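Re: the play kitchen - cleaning it and what to keep
Posted in October, 9.40 pm, by Haf Gape

Dear all,

Hortensia wrote:

> Does anyone have a sensible way of getting crumbs off the
> toy hob? We wipe it and an hour later it is gritty again. And can
> we please decide which bits live on it and which go back in the tub?

I meant to answer this at teatime and then the phone went, so forgive me. I gave the kitchen a good long look this evening, with the kettle on. The black hob shows everything, bless it - every crumb, every scuff. The yellow brush was lying across the left burner, with the little steel saucepan over on the right one and the yellow cloth folded behind it.
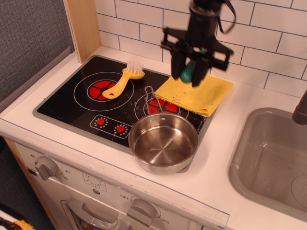 Chie Imai thinks we should stop fussing, as children who have toast at ten will always bring some of it to the cooker, and she would sooner we spent the money on more pans.

I do see her point, and I'd love more pans too (the set in the Pemau catalogue is 29 pounds, if anybody is tempted). But I would still like it brushed before it is wiped. A damp cloth on dry crumbs only pushes them into the corners, and then the cloth wants a shake as well, because the bits cling to it.
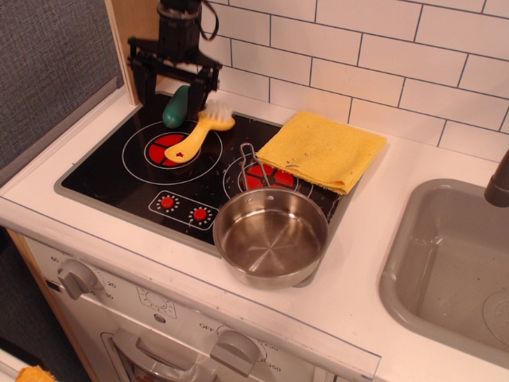 The toy vegetables can all go back in the tub at the end of the morning, please, and the same goes for the cups and the egg box. I'd leave the brush, the cloth and the saucepan out, so that whoever comes to play first has something to be getting on with. My own two always started with the washing up, which they have never once done since!

As for the scuffs, I'm afraid I think they're there for good. I wouldn't go at them with anything rough, or we'll have the red off the burners next.

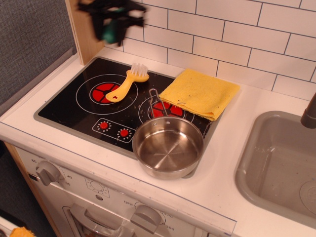
Can the yellow cloth go in with the tea towels? Put it in a separate wash, as it sheds and picks up fluff from everything else.

Junpei has the key to the cupboard until the end of the month, and I'll bring a fresh cloth when I'm next in.

Love to everyone,
Haf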